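Search this site
Search Clear
Filed under: Shop Help > Alterations & Repairs
14 comments | Share | Email this page

Kavanagh Alterations: questions we get at the counter

Updated for July. Hours changed, see below.

Where are you?

Lercombe, upstairs over the Oltatik key shop. Door on the side, not the front. Ring once. If the sewing machines are going we might not hear, ring again.

Hours?

10 to 5:30, closed 1 to 1:45 for lunch. Late pickup till 7 on request, call before noon. We used to open at 9 in summer, not doing that this year.

Do I need an appointment?

Hems, buttons, zippers, no. Walk in. Formal wear and anything with a lining, yes please. Bridal always. Aidan Quinlan does all the bridal fittings and he books up fast, so call early. Two months early for a wedding dress is fine. Two weeks is not.

How long does it take?

Plain hem, 2 working days. Zipper, three or four. Jacket sleeves, a week. Coats, ask. August is slower because of school uniforms, add a couple days to everything.

Rush?

Sometimes. Extra charge, depends what else is on the rail. We'd rather say no than hand you a bad hem.

How much?

Plain pants hem is 16 dollars. Original hem kept on denim is more, so is anything lined. Everything else gets a price when we see it. No quotes from a phone description, sorry, we tried it and there were arguments. Price on the ticket is the price you pay. If we open something up and find more wrong we call you first.

Do I have to wash it first?

Yes. Please. Clean and dry. Dirt wrecks needles and the steam sets stains in. Things that come in dirty go back in the bag and we call you to come get it. Doesn't need to be ironed.

New cotton pants, wash them before hemming?

Twice if you can. Cotton shrinks in length, sometimes an inch, and we can't put it back. Dry them the way you will normally dry them. If you always tumble dry then tumble dry.

Should I bring shoes?

For hems, yes, the ones you'll wear most. A flat shoe and a heel want different lengths, there is no length that does both. Brides bring shoes AND whatever goes underneath.

Can I pin it myself?

Sure. Safety pins not straight pins. Pin both legs, most people have one a little longer. Or bring a pair that already fits and we copy the inseam. That's honestly the easiest way and you don't have to try anything on.

What does "original hem" mean?

We cut the leg, keep the factory edge and sew it back on higher up. You get the worn-in look at the bottom. There's a seam just above it, small, you'll see it if you look. Doesn't work well if the leg flares a lot or you're taking off more than four inches. Then the edge is wider or narrower than the leg and it puckers.
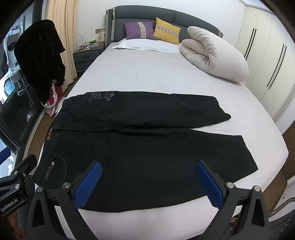
Can you take in a waist?

Usually. Up to two inches at the center back, no problem. More than that and the back pockets start to drift together and looks odd. At that point it's a recut from the sides and costs maybe double. Belt loops and labels come off and go back on where they were, included in the price.

Letting out?

Depends what's inside. Dress pants often have an inch or so spare in the back seam. Jeans almost never. We can add a panel, it will show.

Thigh holes?

Yes, our most common repair. Patch behind, stitched over in matching thread. Come in when it's thin, not when it's gone. Stretch denim is trickier and the repair is stiffer than the cloth around it, feels strange for a few wears.

Will the thread match?

Close as we can. We stock 100 shades and order in the rest. Gold topstitch thread on denim comes in several golds, we hold them up to the leg and pick. Old faded stitching is the hard one, new thread looks bright untill it's been washed some.

Leather, fur, wetsuits?

Leather, light repairs only, Tadhg Dolan looks at it and tells you. Fur no. Wetsuits no. Tents no. Curtains yes, bring the drop measurement written down.

Lost my ticket?

Name and phone number will do it. Photo ID if it's bridal.

How long do you hold things?

Three months. We call, then call again. After that it goes to the Rallska clothing bank and we can't get it back for you.

It doesn't feel right. Now what?

Bring it back inside 14 days, unwashed, with the ticket. If it's our mistake we redo it free. If you changed your mind on length we charge half for going shorter. Going longer depends how much cloth we left, we normaly leave an inch and a half on dress pants unless you say not to.

Cards?

Cards, cash. No checks. Pay on pickup, except bridal and rush, half up front.

Parking?

Behind the building, two spots marked for us. Full by eleven usually. Street is free for half an hour.

Was this helpful? 9 people said yes
Share | Email this page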